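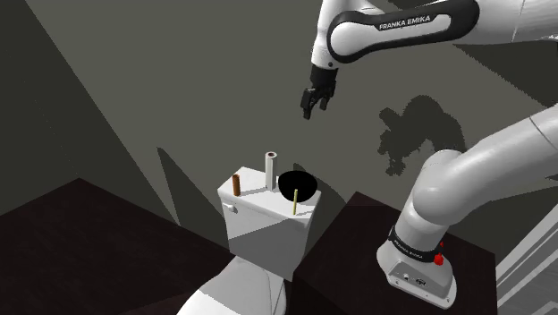 White arm and black gripper above the toilet

From: Prasel list moderator
To: prasel-users
Date: 11 November 2021
Subject: Re: group chats gone quiet after the update

Hello everyone, and a special hello to the folks who joined us from the old Plornau list. It's so nice to see new names in here!

I'm answering the message below for the whole list, since three of you have written to me with the same trouble and I'd love to save the rest of you an evening of poking at settings (I spent mine that way, with a pot of tea, and didn't enjoy it much).

> Since I updated the Prasel app my family group makes no sound
> at all. Single chats still ring as they always did. I've turned
> the phone off and on, and I've looked in the phone's own
> notification settings, and everything there is switched on. The
> group has 29 people in it so I really do miss a lot. Is it
> something I did?

You didn't do a thing wrong, I promise. The update, number 701 in the list of versions, moved group sounds to a page of their own, and any group with more than a handful of members was set to silent along the way. I suppose somebody at Tawfik thought we'd all be grateful for the peace.
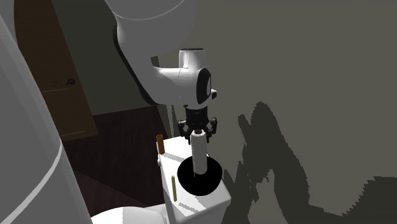 To get the sound back, open the group, tap its name at the top, and go down to Alerts. You'll find 2 switches there, one for messages and one for mentions. Turn on the first, pick a sound, then go back out with the arrow. If you close the app straight from that page the change isn't saved, which caught me twice before I noticed. Our Flarkcombe walking group was silent from August until last week, and I just thought everyone had gotten tired of walking!

You do have to do this for each group, I'm afraid. I asked on the Tawfik help page for one switch to cover them all, and if you'd like that too, please add a line under my request.

I've had one more thing come up in private mail, so I'll put it here as well. 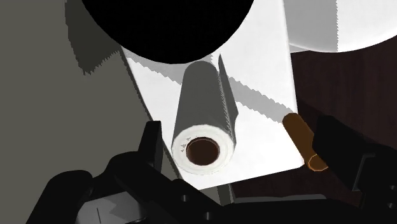
Will the other people in the group see that I changed my sound?
The setting stays on your own phone, and the group gets no notice of it. If you use Prasel on a tablet too, you'll need to change it there separately.

Write back if your menu looks different from what I've described, and tell me which phone you have. The older Android version still calls that page Sounds, I think.

Warmly,
your list moderator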